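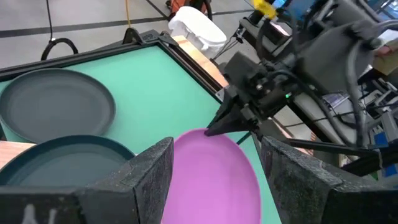

4. What sellers call their plates

4.1 The corpus, briefly

Section 3 described how the listings were collected from Prekerix, the secondhand housewares site, and cleaned of duplicates, teapots, and one sailboat. What remained was 3,841 listings for plates and shallow dishes, each with a title, a free-text description, and at least one color word supplied by the seller. Prekerix does offer a drop-down menu of colors. Sellers treat it the way drivers treat the suggested speed on a curve, and we have followed them in ignoring it. All counts below come from the free text.

After spelling was normalized (we found five versions of "turquoise," one of them rather beautiful), the sellers were using 162 distinct color expressions. We counted "light blue" and "pale blue" as two expressions, a decision that took up one entire afternoon and part of a friendship. Loureiro argued for merging them. Karras pointed out that sellers who used both in one listing always seemed to mean two different plates, and the point carried.

4.2 Basic terms do most of the work

As the earlier literature on color naming would predict, a small set of short, common words covers most of the corpus. White leads by a wide margin and blue comes second. Green is third and pink a distant sixth, behind gray and a category we were forced to call "cream and its relatives." A seller with a white plate says that it is white. Price has little effect on this. The owners of expensive white plates say it too, sometimes adding the word "crisp."

The interest lies in the tail. Of the 162 expressions, 88 appear exactly once. Among these are "hospital," "wet slate," "my aunt's car," and "the green you are thinking of." We could not verify the last of these. It would be easy to discard such items as noise, and the first version of our coding scheme did so, but they are not spread at random. They gather in the dark end of the range, where the ordinary vocabulary of English gives out sooner than the plates do.

4.3 The trouble with dark plates

Light and strongly colored plates draw agreement. When two sellers list the same pink plate from the same Wodholm line, both call it pink, and the only question is whether one of them will go as far as "hot." Dark plates behave differently. The Wodholm stoneware dinner plate that the maker's own leaflet calls "Harbor" appears in our corpus as navy, black, charcoal, dark teal, midnight, petrol, and (twice, by the same hopeful seller) brown. None of these sellers was being dishonest. A dark glaze in a kitchen at 7 p.m. is a different object from the same glaze on a windowsill, and sellers tend to write their listings in the evening, when the decision to own fewer plates is usually made.

Three conditions seem to pull the name around: the strength of the light, the color of the surface underneath, and what else has been set out nearby. The third was the least expected. A near-black plate listed by itself is generally "black" or "dark." The same plate listed as part of a mixed set acquires a hue, as if the seller, obliged to tell it apart from its neighbors, had finally looked at it. Figure 3 shows a mixed group of the kind in question, with pink, pale sage, and dark navy all present at once on a green surface.

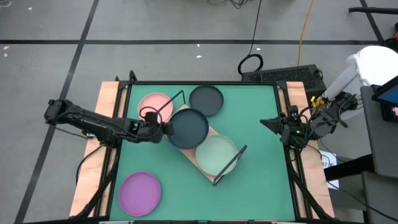 Figure 3. Mixed plates and a wooden dish rack on a green tabletop.

We tested this by comparing single-plate listings with set listings for all models that occurred in both. In sets, dark plates received a hue word much more often than they did alone, and the hue word was more often qualified. "Navy" turned into "dark navy" when a lighter blue was in the same lot. "Gray" turned into "dark gray," and then, in one listing of great thoroughness, into "the darker of the dark grays." Light plates showed no such change. A pink plate is pink in any company.

4.4 Sage, and the matter of fashion

Green deserves a paragraph of its own, mostly on account of sage. Sellers use the word for a surprising range of glazes, from something close to mint to something that two of us would have called gray and one of us did. Fragkou, coding blind from the photographs, applied "sage" far more sparingly than the sellers and was at first counted as an outlier. On a second pass we came to think that the sellers were the outliers, and that the word had been stretched by its success. A plate described as "sage" sells; a plate described as "grayish green" stays in the cupboard and is listed again in March.

We cannot prove the commercial motive from these data. Prekerix does not publish completed sales, and its reply to our request was polite and contained no numbers. We did note that relisted plates changed color between listings. The drift runs in one direction only, toward words that also name herbs, stones, or weather.

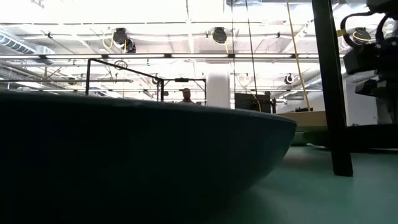 Section last changed: March, 4:40 p.m.

4.5 Agreement among coders

A random sample of 500 listings was coded a second time by Faulkner and Michailidis, working in separate rooms with the seller's text hidden. Each was asked to give the first color word that came to mind for the main item in the photograph. Coding was done in Nodus, which behaved well apart from its habit of correcting "teal" to "team." A search for "dark team" will still find a few survivors in the supplementary file.

Agreement was high for white, pink, and yellow, and low for everything darker than a school blackboard. The two coders parted ways most often over teal, where the disagreement was stable and, by the end, personal. Faulkner saw green with some blue in it. Michailidis saw blue with some green in it. Both were asked to recode the teal items a week later, and both repeated themselves almost without exception, which tells us that the coders are reliable and leaves teal where it was.

Similar patterns turned up in the Politis interviews, where respondents were handed a physical plate and could tilt it as much as they liked. Handling the object helped less than we had hoped. People tilted the plate, changed their minds, tilted it back, and gave the first answer again with more confidence.

4.6 Limits

The corpus is in English and comes from one site, and its sellers are people who own enough plates to part with some. Photographs were judged on ordinary office monitors, which we did not calibrate, on the reasoning that buyers do not calibrate theirs. Bowls were left out altogether. Their inner and outer walls are frequently glazed in different colors, and a pilot round produced listings coded as two colors, three colors, and in one case "see inside." Patterned plates were coded by ground color where a ground could be found. For willow-pattern plates we followed the sellers, who all say blue, though there is plenty of white on them too.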